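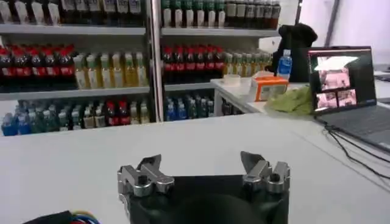
Subject: Re: [Onotgate-pantry] Re: who keeps moving the tea??

Hi all,

Replying to Mateja between calls, so forgive the typos.

> Mateja Stoyanova wrote:
>
> Can we please settle how the drinks shelves are supposed to go? I restocked before lunch and by 3 pm half the tea had migrated up a tier and there was cola in with it. I'm happy to do it any way people like, I just don't want to do it twice. Also, do we still have an open order with Driduveck or did that lapse in July? And is it OK to put the multipacks on the floor?

I think the cola mixing was me, sorry! I had an armful of bottles and put them where there was a gap, which I know is exactly what the last email asked us not to do.

My vote is to leave the arrangement the way it is this afternoon. Cola goes together with its red caps in a row, then the light yellow-green bottles next to it, and the same again in the other section. I can find what I want from across the room like that, and I'm hopeless at finding things. Zorholm had theirs sorted by size when I was over there and I stood in front of it for ages looking for one iced tea.

The part I'd really fight for is keeping each row to one kind from front to back. If there are only a couple left, pull them forward and leave the space behind them empty until the next delivery. I know it looks sad. It's still better than reaching past a tea and getting a cola (I have done this more than once, and opened it before I noticed).

On the Driduveck order — it didn't lapse, it just got smaller. The last invoice was for 217 bottles and the one before that was 552, which was the summer party, so please don't use that one as a guide. I've asked them for up to 100 on the next drop and we can go back up if we run out. If you want something different in the mix, tell me before I confirm it. Somebody asked for more of the dark bottles and I've lost the email, so speak up if that was you.

Multipacks on the floor are fine by me as long as they don't end up in the walkway. Cardboard is the bigger problem. Whoever opens a box flattens it, please, and that includes me: there's a brown one on the floor by the little white stool with its flaps still showing, and I'm going to deal with it after I send this. The white towel folded on the table should stay in here too. I'd like one within reach of the shelves for wiping drips off bottles, and they do tend to wander off to the kitchen.

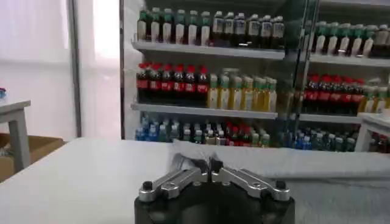

Labels are the other thing I keep meaning to bring up. Quan sent over a pack of blank shelf strips with the last supplies and they've been in my drawer ever since. I could print names for each row, but then we're stuck reprinting whenever the order changes, and I suspect I'd be the one doing it. With the green caps and white labels on the top shelf I don't think anyone needs a strip to tell that row from the cola. The tea is harder, so maybe we label only that and see if it stops traveling.

Zorica Kelmendi, you had opinions about this last time — do you still have the sheet with the old layout? I'd like to compare before I throw mine out.

Mateja, please don't redo anything today. I'll come by at 4:30 and we can do the bottom tier together.

Talk soon,
the cola culprit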